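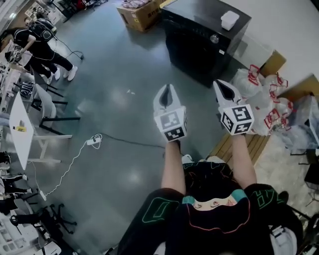
Tidying a room, Inmaculada Olmedo says, should start at the floor, and she would like a lot more people to try it that way. "We all go for the shelves first," she says, "and then we wonder why the place still feels like a mess when we're tripping over the same cord we tripped over yesterday."

That idea is behind Floor First, a free home and workroom program that Zustance opens to the public on 23rd January, and we are thrilled to finally share it! Over 40 evenings, people will bring in a problem room (a sketch is fine, so is a box of the actual stuff) and work through it with our team at the Brukholm building. The sessions happen down on the concrete, so please dress for it. Knee pads and cushions are by the door.

Much of the first month goes to cords and power strips. Participants will learn to plan a cord's path along the wall, pick the right length, and get the strip up off the open floor where a foot or a broom can't catch it. A black cable on gray concrete is easy to miss and a white one isn't much better once the lights bounce off the floor, so we'll also try out colored sleeves and flat covers.

From there we move to boxes. Cardboard boxes pile up in nearly every home we have visited, usually beside something heavy that never gets moved, and the program has a whole evening on what to keep in them, what to shift into lidded plastic containers, and how to label both so you can read them while standing up. Appliance tops get an evening too! They are handy for a light container or two, as long as the manual allows it and any vents stay clear.

The program grew out of a small trial in Clavenitz last March, when about 201 people signed up for what we thought would be a single afternoon. Several of them wrote back months later with photos of their garages, and one couple sent a drawing of every outlet in their house, color coded, with notes. It is pinned up in our kitchen now and we love it.

Dağdelen, the furniture workshop down the street, is lending low benches and rolling carts for the whole run. Anyone who wants to build a cart to take home can join one of the 2 weekend workshops, with lumber and wheels supplied. Please tell us ahead of time if you'd like a taller handle.

Floor First is free and open to adults and to teens who come with an adult. No tools or experience needed. Sign up at the front desk of the Brukholm building, room 905, or by phone during opening hours. Drop-ins are welcome whenever there is space.

Press contact: Inmaculada Olmedo, Zustance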